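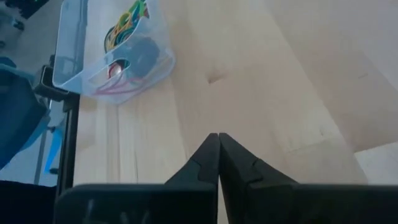

Pre-session check, arm cell 2, Wustau bench
Task set: Brillarar small items — bands and bin
Shift start 6:25 am, September sheet

1. E-stop pressed and released, arm drops out of enable. OK.

2. Finger tips close to a point, no gap at the tip. OK. Wiped both pads, left one had tape glue on it again. Please stop taping notes to the gripper.

3. Wrist camera view. Tips in view, bin in view. A bit soft on the bin side. Passable for today but somebody should clean the lens and re-seat it before the Rakena set.

4. Plastic bin. Clear one, keep using it, dont swap for the white one halfway through a set. Checked for cracks along the rim — none felt.

5. Bin contents. Rubber bands, mixed colors, plus the other small stuff. Bands tangle after a few grabs. Shake out between episodes, not during. If you reach in while recording, bin the episode.

6. Wood surface. Small mark near the pick area, sanded, no splinter. Do not cover it, older episodes have it too.

7. Stand bolts. One was a quarter turn loose. Tightened. Needs a look every morning, not just when it rattles.

8. Loose cloth on the left side. NOT OK. Blue fabric too close to the stand for my liking. Move before running the wide sweeps.

9. Speed cap at 25 percent for new operators. Set and tested.

10. Disk space on the Brerau drive. Enough for the morning, copy off at lunch.

Episodes rejected last session: 6. Mostly bands stuck on a fingertip at reset, two where the operator talked and let go of the handle. Label these "reset fail", not "drop" — they're getting mixed up and the training side has to resort them by hand.

Open items: 3, 8. Ok to run narrow picks only untill 8 is cleared.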